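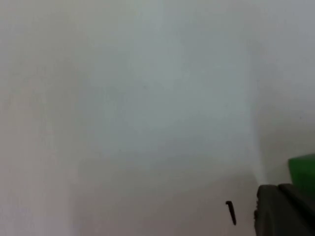

Moving to a night shift, how do you sleep?
Forum: Work and Money

wisby_nights
Starting in November I go to 12 hour nights at the Wikomau warehouse. I've been on days forever and I'm a terrible napper. My plan is to flip everything over, so bed at 9 in the morning, up at 5, and stay on that schedule on my days off too. Is that nuts? My sister says I'll never see anyone again. I do get an extra 2 bucks an hour, which I really want!
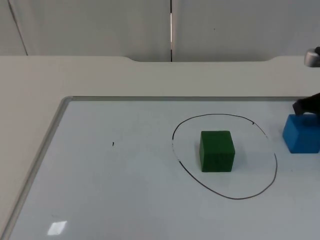

menon_mike
Not nuts, but I couldn't keep it up on days off. I lasted one month and missed every cookout, ball game and birthday. What works for me is splitting the difference: on off days I go to bed at 4 in the morning and get up at noon. Still feel kind of human, and the first shift back isn't awful.

plalari
Gotta disagree with Mike. I tried the halfway thing and was a zombie both ways. I've done nights for 13 years and the full flip is the only thing that sticks for me. Foil on the windows, phone in the kitchen drawer, box fan on high (even in winter, my husband hates it). Groceries at 6 in the morning are wonderful, by the way, you get the whole store to yourself.
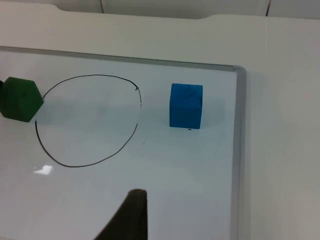 Oh, and quit the coffee halfway through the shift. I used to have one at 4 to get me home and then I'd lie there staring at the ceiling till lunch.

menon_mike
13 years, okay, you win. But do you have kids? Because mine get home at 3 and no fan on earth covers that.

plalari
Two teenagers, they sleep more than I do lol. Fair point though, little ones would change things.

wisby_nights
No kids, just a loud dog. So what do you do about appointments, like the dentist? And do you both write your sleep times down? I figured I'd put a weekly schedule up at home so people quit calling me at noon.
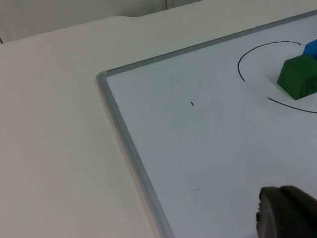 Whiteboard, gray frame

plalari
First slot of the morning, straight from work. And yes, put the schedule up! My mother still calls at noon, but she feels bad about it now.

menon_mike
I take the last slot of the day. Guess we disagree on that too. Good luck with the dog.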